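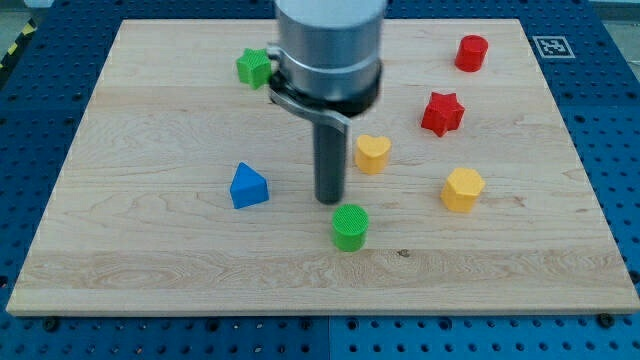 The blurb on the back of a suspense novel is the only part of the book most buyers read before paying, and it is written to rules as fixed as those for a product label. I went through 37 of them from the Isthorpe and Fang lists this August, all domestic thrillers, and marked what each one told me before I had opened the book. Most gave away the first turn. A good blurb should work like a sheet of pegboard, a blue one with its holes in straight rows: the grid shows where things could be fixed, and it does not show what will be. The blurbs in my pile had already driven the screws.

The usual length is under 200 words. Within that space the standard pattern runs as follows: a house, a marriage, a new arrival, a question. The question is nearly always about trust. It is then followed by a line stating that there is a twist, and often that the reader will not see it coming. I object to this line on technical grounds. A twist depends on the reader holding a false belief with some confidence. Tell the reader to expect one and the confidence goes. From page one she tests every statement the narrator makes, and a plot built to survive a casual reading now has to survive an audit.

Publishers will answer that the line sells books. It may. Hotard, a small press with a short crime list, dropped it from its covers two years ago and is still printing crime. That proves little, but it does suggest the line can be done without.

The online versions are worse. Inditz, the store I use most, allows 500 words of copy, and publishers fill the space. One listing ran through the plot as far as the second body, which in the printed book arrives well past the middle. That novel had 2398 reader ratings, and many of the low ones called it predictable. I doubt the author was at fault.

My proposal is modest. A blurb should use nothing from beyond the first three chapters - names, setting and the opening trouble are enough. It should not mention a twist, an ending or a last page. The writer of the copy should also read the book, a step that several of the 37 appear to have skipped. Two of them got the narrator's job wrong.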